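Collecting at home for Orville -- your questions

Last updated May 13, 2023. Written in a rush between two shipments, so shout if something's missing.

What are we collecting?

Short recordings of a person picking things up and putting them somewhere else, using the hand-held gripper. Orville learns from them. One recording, one small job, start to finish.

Do I need a tidy house?

No. Tidy houses are a bit of a problem for us. The first batch in February was nearly all bare tables and the model got very good at bare tables. Beds, sofas, shelves, the top of the washing machine -- all fine.

How many recordings do you want from me?

300 per household. Not in one go. Spread them over different rooms, different times of day, curtains open and curtains shut.

Do I get paid for the ones that get thrown out?

Yes, up to a point. If more than 3 in a session are thrown out we'll write to you first and find out what's going on. Usually it's a dirty lens.

What sort of objects?

Things you already own. Soft packs, boxes, card, pouches, anything in a shiny wrapper. Avoid glass, knives, medicines with a name on, and anything alive. Please don't go out and buy stuff for this, we can't refund it.

Does the surface have to be flat?

No. Duvets and sheets are welcome, patterned ones too. A busy pattern makes it harder to tell where an object stops and the bedding starts, so we want plenty of those. Same with things that overlap. Leave them overlapping, don't straighten them up first.

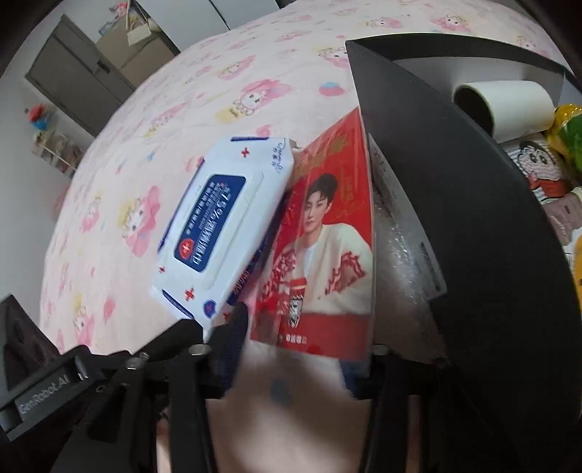
Ormsby wrote in to ask whether it really matters which item goes first, as the task card only says "put both away" and it seems daft to follow an order that isn't there.

Doesn't matter. Pick either. What we don't want is the same order every single time, so swap it about. If the card does give an order (the Lakico cards mostly do) then stick to it.

What if I drop something?

Carry on. Pick it up again and finish. A fumble with a good recovery is worth more to us than a perfect run, and we've got far too few of them. Only stop if it's gone on the floor and under something.

Can I use my other hand to help?

Not to touch the objects. You can hold the tool with both if your wrist is getting tired. No nudging things into place with a finger, the robot hasn't got one.

How fast should I go?

Slower than feels natural. Close the fingers, wait a beat, then lift. Most people speed up after the first 8 or so without noticing -- take a break then.

My faces question: there are people printed on half my stuff. Is that ok?

Packaging, cards, posters, all ok. Real people are not. Same for family photos, turn them round before you start. If someone walks in, stop and delete that one.

Will anyone see my room?

The reviewers at Somstead will, and nobody else outside the team. They look at the grasp and tick a box. You can ask for any session to be removed, just send the session code. No reason needed.

The upload keeps stalling

Known issue. Anything over 500 MB tends to hang. Split the session and send it in two parts, and leave the tool plugged in while it goes. Dont close the lid of the case, it gets warm.

What do I write in the label box?

Plain words. "Wipes into box" is fine. "Performed a retrieval action upon item" is not, and yes we do get those. Chinese, English, whichever you'd actualy use at home. One line is enough.

The finger pads are wearing smooth

Send a message and we'll post a new pair. Don't glue anything on. Note down the session where you swapped them as grip changes a bit with fresh pads.

When do I send the kit back?

When you've done your 300, or when you're fed up, whichever's sooner. Label's in the lid pocket.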